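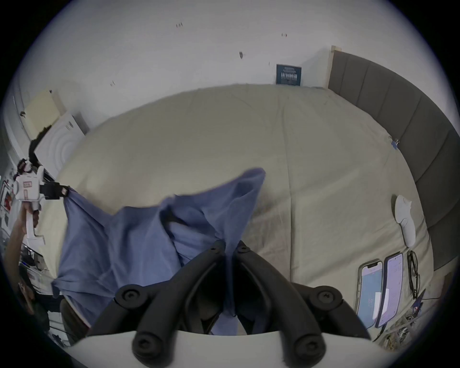

What does Samis record?

Samis records how bed linen changes size when it is washed and dried. Each row is one piece of linen, measured before its first wash and again after a later one.

Samis: bed linen shrinkage table

Samis is a single CSV file with 2,110 rows. The measurements come from nine guesthouses that send their washing to the Pivside laundry. The table was put together by Magdolna Kiss and is looked after by Sándor Bakos. It began as a way of settling arguments over fitted sheets that no longer reached the corners of the mattress, and it grew when the laundry started buying linen on behalf of the guesthouses.

What is in the repository

samis.csv – the main table
fabrics.csv – the codes used in the fabric column, with the wording from the sewn-in labels
check.py – looks for missing values and impossible sizes
notes.txt – corrections made by hand, newest first

Columns in samis.csv

piece_id – a code sewn or inked on the hem. It stays with the piece for life.
kind – flat sheet, fitted sheet, duvet cover or pillowcase
fabric – a code from fabrics.csv
supplier – Andside, Illés or other
length_new, width_new – size in millimetres before the first wash
length_now, width_now – size in millimetres at the later measurement
washes – how many washes lie between the two measurements
drying – line, tumble or mixed
ironed – yes, no or unknown
remark – free text, mostly empty

Empty cells mean that the value was not written down. They do not mean zero. A negative difference means that the piece was larger at the second measurement, and this does happen with knitted cotton.

How the pieces were measured

Flat sheets and duvet covers were laid on a table and smoothed by hand from the middle outwards. They were not pulled. The tape ran hem to hem along the centre line, never along the edge, as the hems on cheaper sheets tend to pucker and give a short reading.

Flat sheets were left to rest on the table for a few minutes before the tape went down. Linen that had come straight from the tumble dryer was left until the next morning.

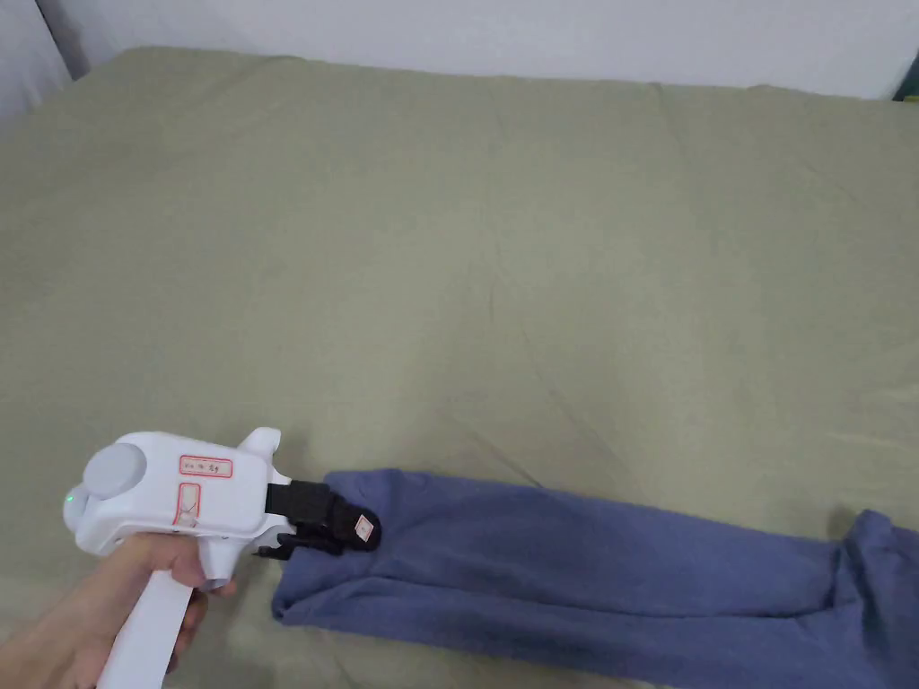
Olive-green sheet spread out over a flat surface.

Fitted sheets are harder. The elastic pulls the corners in, and two people measuring the same sheet rarely agreed in the early months. From March onwards the method was to measure seam to seam across the top panel and leave the pockets out altogether. Rows taken with the older method have "old" in the remark column. There are 43 of them. Leave them out if you are comparing fitted sheets with each other.

Pillowcases were measured flat, with the flap closed.

Using the table

The file is UTF-8 with commas between fields and a full stop as the decimal mark. Some remarks contain commas and are in double quotes. The accents in "Illés" go wrong if you open the file in a spreadsheet by double-clicking it, so use the import menu and pick the encoding yourself.

Run check.py before you send in changes. It prints the piece_id of any row it does not like and stops there. It won't alter the file.

If you want shrinkage as a percentage, work it out from the two lengths. An earlier version had a ready-made percentage column, rounded too early, and it was taken out.

Known problems

No piece in the table has been washed more than 200 times. Please don't stretch the curve past that point.

Andside supplied far more of the linen than Illés did, and most of the Illés pieces are pillowcases. A straight comparison of the two suppliers mainly compares pillowcases with sheets.

The drying column is weak. One guesthouse wrote "line" for everything, including a stretch of winter when its yard could not be used. Those rows have been changed to "mixed", with a line in notes.txt.

Linen that tore or was stained was thrown out without a last measurement, so the pieces with a high wash count are the ones that lasted.

Water temperature is not recorded. We asked for it – the laundry's older machine has no readout.

Corrections

Send corrections to Sándor Bakos with the piece_id and both sizes. Photographs of the tape are welcome but not required.

Related

Pivside towel weights
Fabric label codes, full list
Samis changes by month
Mattress depths in the nine guesthouses
Measuring duvet covers with buttons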